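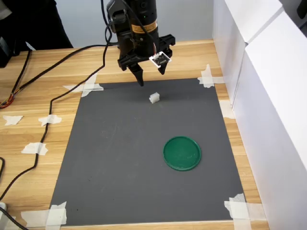 Worktable with gray mat, Modevwood workshop, Clarkton

Members of the Zarero office toured the Modevwood workshop in Clarkton on 2019-10-13. The visit covered 11 rooms and lasted most of the morning.

Particular attention was given to the tables. The one shown is of light-toned wood with a clearly visible grain, and a dark gray mat takes up most of its center. The mat has a matte surface and bears faint scuffs. Staff explained that mats are replaced each January -- earlier if the surface tears.

The party then continued to the Pinheiro storage hall, where almost 3000 boards are kept.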